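What I learned writing the safety rules for our arm

My part of the Clarness project was supposed to be the gripper code. Then Fathima Sarkar (my project partner, and much better at code than me) finished most of it in July, and I ended up with the job neither of us had signed up for: writing the rules for who can stand where while the arm is running. I figured it would take an afternoon. It ate almost 18 hours, and I kind of loved it!

I started by reading whatever our library had on shared workspaces, which was a lot of dry stuff about stopping distances and contact force. Most of it is written for factories. We have one arm, one bench and a bunch of students who want to lean in and look, so I had to boil it down to something people would read before touching anything.

The draft that went up on the wall had 15 rules. Mihret Zeleke, who supervises the lab, read it and asked me which ones I'd followed that morning. Five, it was five. So I cut and merged until I had a list I could say from memory:

Say "arm live" out loud before you enable it, and wait for an answer.
One person holds the stop button and does nothing else – no phone, no laptop.
New motions run at 50 percent speed or less until both partners have watched them all the way through.
Hands stay behind the tape unless the arm is disabled, even if something is about to fall.
Write down every stop, including the silly ones.

The fourth one got the most arguments. We practice with dishes, and when a bowl starts sliding your hand goes out before your brain catches up (mine did, twice). Fathima wanted a softer version for slow moves, and I said no, mostly because I don't trust myself to judge slow. We went back and forth on it for a whole lunch and the strict version stayed.

The stop log was my favorite part. Reading back through it, I saw that a lot of our stops came when the fingertip was already pressing on a dish and the person at the button got nervous. So I added a line to the checklist: agree on the force limit before the run and write it next to the name of the motion. Mihret has asked me to redo the tape line next, and I still owe her a one-page version for new students.

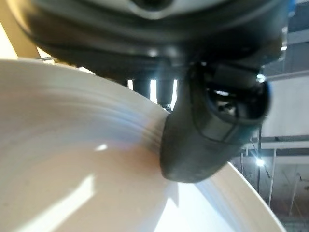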